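The Valuation of Small Solids

Reading time: 4 minutes

The dispute over the Flisteck estate reached Raluca Gavrilă in October, in a carton marked KOMIX on two sides. The carton weighed less than the paperwork. She signed for both, put the paperwork on the shelf, and read the covering letter standing up.

The deceased had made children's blocks in Rastindale for most of his working life. He left a house, a van and 1547 blocks. The house and the van had been settled in one afternoon. The blocks had been before two assessors already, and both had withdrawn.

The difficulty was clause 10 of the will. It gave the blocks to the elder daughter "save for the true one", which went to the younger. No true one was named. The elder daughter's solicitor held that the phrase was void. The younger daughter's solicitor held that it referred to a master block, from which the sizes of all the others had been taken, and that a competent person could find it by measurement.

Gavrilă was a competent person. Her certificate said so, and it had been renewed twice.

She set out her method on a single sheet. Each block would be taken up, measured across all three pairs of faces, weighed, and put down in the same attitude in which it had been found. Colour would be recorded but given no weight. Any block with a chipped corner would be listed separately. She would not discuss the work with either daughter until it was complete.

The table was white and had been checked with a level. She began at eight in the morning with the reds, the yellows next to them.

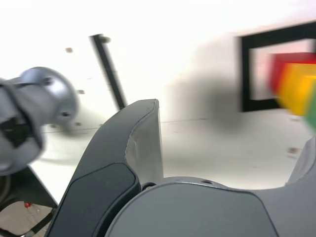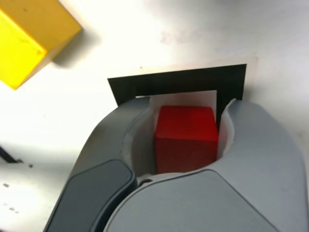

By noon she had a column of figures and a stiff neck. The variation between blocks was small and had no pattern. A man working with a hand saw and a stop drifts in one direction as the stop wears. These did not drift. Some were over and some were under, and the amounts were what one would expect from a person who measured each block afresh and did not look back at the last.

She wrote this down and then crossed it out. It was an inference about a person, and the instruction had been to report on the blocks.

On the fourth day she reached block 775. It was red. Its edges were eased in the same way as the rest, and there was no mark on any face. She measured it across the first pair and got the nominal size. She measured across the second pair and got the nominal size. She cleaned the jaws of the caliper, closed them, checked the zero, and measured across the third.

It was the nominal size.

She put it down in the same attitude in which it had been found. Then she made a cup of tea and drank it in the corridor, where food and drink were permitted.

There were 772 blocks still to do. The method required that they be done, and she did them. It took until the end of the following week. She found 211 that were correct across one pair of faces, and nine that were correct across two. No other was correct across three.

The younger daughter telephoned that evening, against instructions. Her name was Onu, by marriage. She asked whether it had been found.

"The report will go to both parties together," Gavrilă said.

"I only want to know if it's the red one. He used to keep a red one in his coat."

Gavrilă looked at the bench. The blocks had gone back into their trays in numerical order, and 775 was in its place with 774 on one side and 776 on the other.

"Which coat?" she said.

There was a pause on the line. "The brown one. We gave it away with him still in hospital. I don't know if he'd taken the block out first."

Gavrilă made a note of the time of the call and the length of it. Under "substance" she wrote that the caller had supplied information on provenance, unverified, and that it had no bearing on the measurements. She read it over and it was accurate.

The report ran to thirty pages. The finding was on page two. In the appendix, among the conditions of storage, she added a line stating that block 775 had been examined under a lens and that a single brown fibre had been recovered from one face. The fibre was enclosed in a paper fold. No opinion was offered.

She sent one copy to each solicitor by the same post, and started on the carton that had come in behind it, which was spoons.

More stories
The Level at Rastindale
Nine Spoons, One Fork
A Short History of the Stop Block
Notes Towards an Inventory

Contact | Copyright, all stories remain with their authors | Back to top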